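What the quote leaves out

I have now sat through two budget rounds in which a humanoid robot appeared as a single line. One line, one number, and a cell next to it saying "incl. delivery". I would like to argue against the single line, as I did in the meeting, where it went down about as well as you'd expect.

Some background for anyone who doesn't read this blog for the spreadsheets. I do the planning for a small outfit called Morner. We test household kit for people who rent out furnished flats, and last spring somebody above me decided that we ought to have a view on robots that tidy up. Having a view meant getting one in. Two suppliers quoted, Dremlow and Trakeck. Dremlow's quote ran to four pages and Trakeck's to one, and the one-pager was cheaper, so you can guess which was waved around.

I went through both with a pencil. By the time I had finished I had 181 separate items that we would have to buy, borrow, book or argue over before a robot could be said to be working in our building. Trakeck's page covered 8 of them. Dremlow did better on paper, but a good many of its extra lines were things like "site readiness (customer)", meaning us.

Take hands. Both suppliers price the robot with hands attached, which seems only polite. Neither would put in writing how long a set of fingers lasts if it spends its working day pulling at fabric. I asked three times. The third reply told me that wear "depends on use". So does the wear on my shoes, but the shop will still sell me another pair at a known price. I put in a full spare pair of hands and was told I was padding the budget.

Then floor space. Our spare room at the Barajas building looked huge until we drew the robot on the plan, gave it somewhere to stand, gave the operator somewhere to sit, and added a strip for the cables. Everyone forgets the cables. The brochure robot strolls through a kitchen trailing nothing at all. I'd budget for cable covers, a spare of every lead, and an electrician for at least a morning, and I'd do it before anyone starts talking about software.

People's time is the big one, and it is the one that gets left off because we are "already paying for them". I don't accept that. If a person spends the afternoon minding a robot then they aren't doing the job they were hired for, and that has a price whether or not it turns up on an invoice. I booked 167 hours of staff time for the first stretch. Finance asked what on earth they would be doing. Setting out washing, I said, and picking it up, and setting it out again. That got a laugh. It was meant as a costing.

Laundry is where I'd tell anyone to start, by the way. Suppliers like to talk about the grand stuff, loading dishwashers and so on. Ask them about a cloth in a basket. A cloth has no fixed shape, it hides whatever is in there with it, and any child of six can sort it out without looking. If a machine at this price is going to be any use in a rented flat, it has to manage that, over and over, at a cost per go that I can write down.
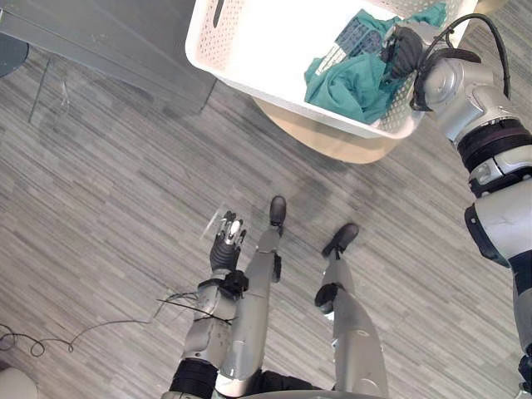 Hand in the laundry basket, cables on the floor. Neither was a line on the one-page quote.

So what would I put in a budget? The robot, obviously. Spare hands, at the full price until somebody gives me a wear figure. Power and cabling. Insurance, where our broker went quiet for a fortnight and then asked for a drawing. Somewhere to store the thing when the room is needed. Staff hours at their real rate. Baskets, tubs and cloths, which cost next to nothing and still have to be ordered by somebody. And a sum for sending it back, because collection wasn't in either quote and the crate alone needs a van with a tail lift.

I'd also rent first. Trakeck doesn't like renting and Dremlow will only do it with a minimum term, which tells me something about how sure they both are that a customer would keep it.

The revised sheet goes back in May. I've kept the spare hands in. If they get struck out again I shall want a name next to the crossing-out.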